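Workshop Tips: Writing to a Government Office and Keeping the Paper Trail
Ayana Tilahun, 7 Sep 2019

These notes cover the desk side of dealing with a legislature or a federal agency: comment letters, records requests and calls to a representative's office. They assume a home workshop or spare room with one computer, one printer and a shelf.

Comment letters. Put the docket or bill number in the first line and again in the file name. Most web forms have a character limit, and it is not always shown until the text is rejected. If the limit is 4000 characters, write to that length in a plain text editor and paste the result. Word processors add curved quotes and hidden line breaks that some forms strip out and others refuse. Save the confirmation page as a PDF before closing the window.

Records requests. Ask for a date range, an office and a type of document. "All emails about the embassy budget" will come back with a request to narrow it. "Emails between the budget office and the press office, February, containing the word Zeriretti" can be searched. State the most you will pay in fees. Keep the tracking number on an index card as well as on the computer.

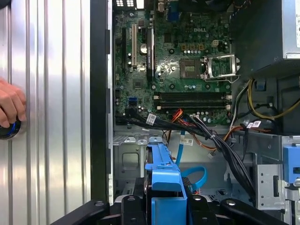
Phone calls. Staff log the caller's position, ZIP code and bill number, and little else. Keep it to one bill per call. Write down the time and the name of the person who answered, then move the note into the same folder as any letters on that bill.

Storage. One folder per issue, one subfolder per office. Start each file name with the year, then the month, then the day, so that the list sorts correctly. Scan paper replies in grayscale at 300 dpi – color scans of a one-page letter waste space. Keep two copies on separate drives, and check once a year that the older one still opens.
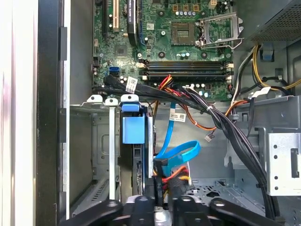 Desktop tower with the CPU socket open and empty.

Printing. Agencies that accept paper will often scan it on arrival. Use black text on white paper, 12 point, one side only. Staples slow the scanner, so use a paper clip. Number the pages "1 of 4" and so on, with the docket number in the footer.

Mailing. Mail to congressional offices in Washington is screened and can arrive late. For anything with a deadline, use the web form or the district office. Do not enclose objects, tape or padded material.

Follow-up. Wait for the period given in the acknowledgment letter, then send a short note quoting the tracking number and the date of the original request. Do not restate the request in new words – it may be logged as a new one and go to the back of the line. If an appeal is allowed, the denial letter gives the deadline. Write that date on the index card the day the letter arrives.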